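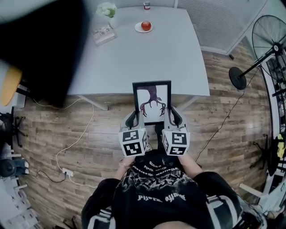 A framed picture of a dark maroon branching shape, held up beside a white table.

Jallitier clinic opens its doors to patients without insurance

September 2018

Families in Jallitier who have been putting off a visit to the doctor for fear of the bill will have somewhere new to turn this fall, and a good many of them have already been by to say hello. The Skadurier Health Center, which took over the old shoe store next to the post office, is now seeing patients whether or not they carry any insurance at all.

A regular visit costs $5 for anyone without coverage, and that price includes basic lab work (cholesterol, blood sugar and the like) done right there in the building. The center signed up 300 patients before it had even finished unpacking, and the phone has hardly stopped ringing.

"People come in with their wallets out, looking worried, and I get to tell them to put most of it back," said Grethe Ragnarsson, the nurse practitioner who runs the center and who grew up a few streets away. "I had one gentleman ask me three times whether there was a second bill coming in the mail. There isn't!"

Money for the first two years comes from the county and from the Sabatier Fund, a local foundation that has long paid for school eyeglasses and dental checkups. What happens after that is still being talked over, and Ragnarsson is the first to say that one small clinic can't take the place of a real fix in the state capital. She would like to see more working adults allowed onto Medicaid, and she has written to both of the area's lawmakers to tell them so.

For now the center is open mornings and two evenings a week, with free parking behind the Tosier Bakery. Walk-ins are welcome, though it's kinder to call ahead if you're bringing the whole family.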